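Plitcombe Garden Forum > Growing Under Cover > Overwintering peppers, who's doing it this year?

marrowfat_jo
Started this one last December and it ran to 11 pages, so let's go again! I have two Stuken peppers that gave me more fruit than I could use and I can't bear to put them on the compost. Last winter I brought in one plant, cut it back hard, kept it in the spare bedroom, and it was covered in flowers weeks before any of my seedlings had done a thing. I'm a total convert. Who else is bringing plants in, and how hard are you cutting?

Bassey_Allotment
Me! I go brutal. Down to a Y shape, every leaf off, wash the roots, fresh mix in a small pot. They look like dead twigs until February and then away they go. It's my favorite thing to watch all winter.

t_rowan
I'll be the grump. I tried it two winters in a row and both times I ended up with aphids on every houseplant I own. Seeds are cheap. A new plant started in January with a decent light catches up by July, in my house anyway.

marrowfat_jo
t_rowan, did you wash the roots or bring them in with the old soil? I had aphids too the year I skipped that. Since then I dunk the whole plant in a bucket of lukewarm water with a squirt of dish soap, top and bottom, and rinse it really well.

t_rowan
Old soil the first year, washed the second. Aphids both times. They were tucked into the leaf joints.

Bassey_Allotment
That's why I take every leaf off! Nothing left for them to eat.

Arsen Holovko
Joining in from the cold end of the valley. I'm with Jo on keeping them going, but I don't agree with stripping every leaf. I leave four or five small ones on each branch and my plants wake up faster for it. I did half of them each way last year and the bare ones sulked for weeks. Two never came back at all.

Mine stay in the back porch at 50 to 55 degrees, and I water when the pot feels light, so maybe every third week. No feed until there's new growth.

Bassey_Allotment
Interesting, I've only ever lost one and I think I drowned it. Is your porch bright? Mine are in a dark closet, so leaves would just drop anyway.

Arsen Holovko
Very bright, big window facing south. That could well be the difference!

pepperwell603
Does this work with sweet peppers or only hot ones? I've got a Dradano that I grew from a saved seed and I'd be heartbroken to lose it.

marrowfat_jo
Works with sweet ones, they're just fussier about cold. Keep it above 55 if you can. And take the last fruit off now, even the green ones - they ripen fine in a paper bag with a banana.

t_rowan
Or save seed from it again and start fresh :)

pepperwell603
Why not both? I'll do the cutback tonight and dry some seed as a backup. What size pot?

Bassey_Allotment
Smaller than you'd think. Mine go into six inch pots. A big pot of wet soil with hardly any roots in it is asking for rot.

Arsen Holovko
Agree on the pot. I'd also say sharp pruners, wiped with alcohol between plants, and cut just above a joint on a slant. Leave the woody stem alone, all your new shoots come from there. If you're not sure whether a branch is alive, scratch it with a fingernail and look for green. Do let us know how the Dradano gets on, I've never grown that one and I'm already tempted!

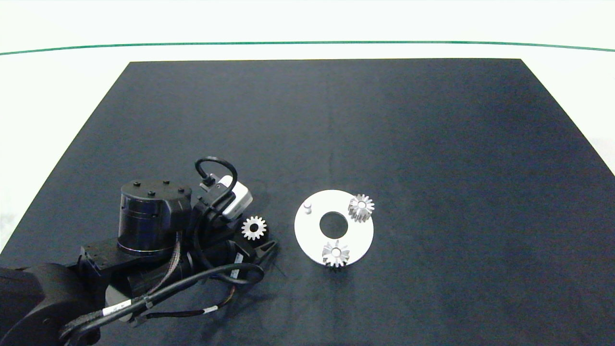
And if anyone wants to swap seed, I've got plenty of a long red one that does well in a short summer. Send me a message and I'll put some in an envelope for you.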